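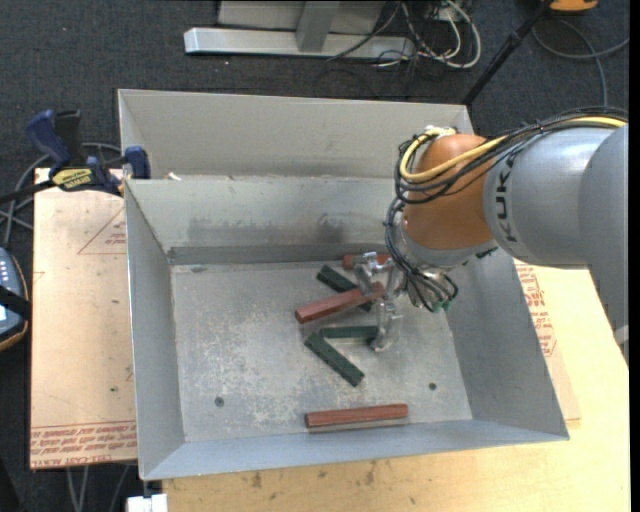
Shop Practice

Sheet metal wears out slowly, and the maintenance lead at the Porkesstead parts depot has records to show how slowly. The site holds 671 open-topped steel bins and hoppers, and each one has an inspection card going back to the day it entered service.

"The floor goes first," the lead said. "Walls get stained and rubbed, but the floor takes the load, so I measure the floor."

Thickness is read with an ultrasonic gauge at five fixed points per bin. A floor that has lost 20 percent of its original thickness is taken out of use. The limit was set by the depot's former owner, Mustonen, and has not been changed.

Scratches alone are not grounds for rejection. "A scratch is a mark in the surface. I can see a thousand of them and the gauge reads the same as last year. What I look for is a scratch with a raised lip, where a hand or a glove can catch."

Folds are checked separately. The lead runs a dye penetrant test along any bend that has been struck, and looks for cracks on the outside of the radius. Most of those found at Porkesstead were on bins bent across too tight a die. A batch of 245 from the Pekcombe works had that fault, and nearly all were rebent or scrapped.

Asked about coatings, the lead was brief. "Paint comes off and ends up in the product. Zinc is better, but then you have to grind it back before you weld. For dry parts I leave the steel bare and keep the humidity down."

Drain holes are another matter. The depot drills its own after forming, then deburrs both sides - the underside is the one people skip. "If it traps water, it rusts from below, and the card won't tell you until the reading drops."

The next full inspection starts in April. Readings will go into Drorkonis, the database that replaced the paper system, although the cards will stay on file. "The software gives me a trend line," the lead said. "The card has the notes on it."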